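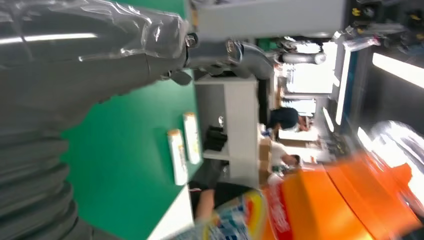 Photo: wrist camera, Cludurlow cell. Credit: Berenice Jaramillo

Home | Posts | Shop notes | About | Contact

October
Posted by Dorottya Boros

The arm stopped at a quarter to three on Thursday, which is when it likes to stop. Fault 421. The manual from Lorkasero explains fault 421 as "unexpected resistance, joint 3," and recommends that the operator remove the unexpected resistance. I have had horoscopes with more detail.

For anyone who skipped the last few posts: I look after a pair of arms that pick snack packets and small pouches off a green table and put them where we ask. On a good day it's dull to watch. We don't get as many dull days as the brochure led us to expect.

My first theory was the packets. Glossy packaging folds, slides and reflects the lights, and I blame it for most things. So I cleared the work area and ran the same move with nothing to pick. Fault 421, same spot, a hand's width before the table edge. The packets have my apology.

My second theory was the gripper, because Faustino Becerra had tightened it on Monday and I like a theory with a person in it. He took it off, spun every joint by hand, put it back and said nothing, in a way I'm still thinking about. Fault 421.

Then Toshio Sugawara came by for a tape measure and asked why the plastic was so tight.

We wrap the arms in clear plastic to keep crumbs and dust out. The old sheet had torn, so a new one went on last week, and whoever did it (me) did it properly - smooth, snug, plenty of tape. It looked great with the arm at rest. Once the wrist turned and reached out, the sheet ran out of slack and pulled back. The sleeve below it has folds so that it can stretch. I had taped the plastic right down onto the top folds and taken most of that away.

The part that bothers me is what came before the stop. I went back through the log and found 603, a low-level warning, over and over since the new sheet went on. It doesn't sound the buzzer. It goes into a file, politely, and the file goes to me. A motor had been leaning on a plastic bag for days, with people working within reach of it, and if the tape had let go in the middle of a move I don't know where the arm would have ended up.

So the wrap is back to being loose and wrinkly and it looks like leftovers. 603 now makes a noise. After any change of sheet we run the full reach at slow speed, table clear, everyone standing back, one hand on the stop button. Zyanya Manríquez wrote that on a card and stuck it to the controller, using my tape.

Next week I have to look at the other arm. I wrapped that one too.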